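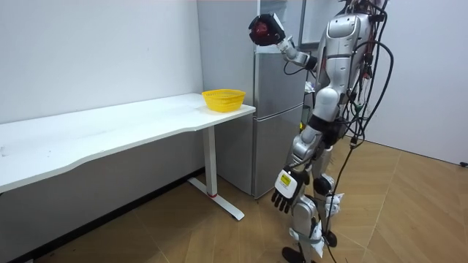 Category: Household refrigeration

A refrigerator is a closed cabinet that keeps food cold by moving heat from the inside to the room. Household models stand in the kitchen or, in small homes, in the same room as a desk. Outer doors are commonly white or silver. The usual setting for fresh food is from 2 to 4 degrees Celsius. Apples keep well in the lower drawer, while tomatoes lose part of their taste in the cold and are often left outside. In the town of Clirkthorpe, the maker Tralex produced a cabinet of about 400 liters under the name Cabrera, with two drawers for fruit.

See also: Pantry; Ice box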